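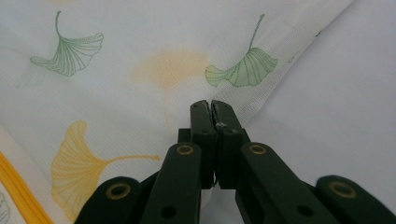

3.2 Items and handling

Household textile items were grouped by how well they hold their shape when put down. Towels and tea towels made up the first group, clothing the second, and small closed items such as pouches and drawstring bags the third. This section deals with the third group, which past work on folding and tidying has mostly left out.

Pouches behave differently from flat cloth. Thin fabric creases wherever it is pressed, and a crease near a seam tends to stay there until the item is turned over. A zipper adds a stiffer line through soft material, so the two sides can fold separately while the line between them bends very little. We recorded the fabric, the closure and the print for every item, using the coding sheet from Zúñiga's earlier Moncrieff study with two changes: mesh was split from woven cloth, and zipper colour was noted apart from fabric colour.

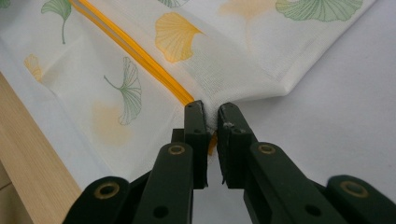

Figure 2. White mesh pouch with a ginkgo leaf print in green and yellow, and a yellow-orange zipper, lying on a smooth pale surface.

Semi-translucent fabrics were the hardest to code. Coders working from the Nilside records often disagreed on whether a fold was one layer or several, and the print did not always settle the matter. Where the two coders could not agree, Joaquín Zúñiga made the final call. Colour contrast between closure and fabric helped a good deal. Items with a bright zipper were given an orientation more often than items with a white or clear one, even when much of the print was hidden in a fold.

The full set contains 3,361 coded entries. An entry covers a single resting position of one item, so a pouch that was turned over and put down again has more than one. Each item was coded in at least five positions. Entries with no visible closure were kept, but are left out of the orientation results in Section 4.

Items were stored flat between sessions. Pouches kept folded from September onward had set creases by the time they were coded again, and these are marked separately in the Lotel subset.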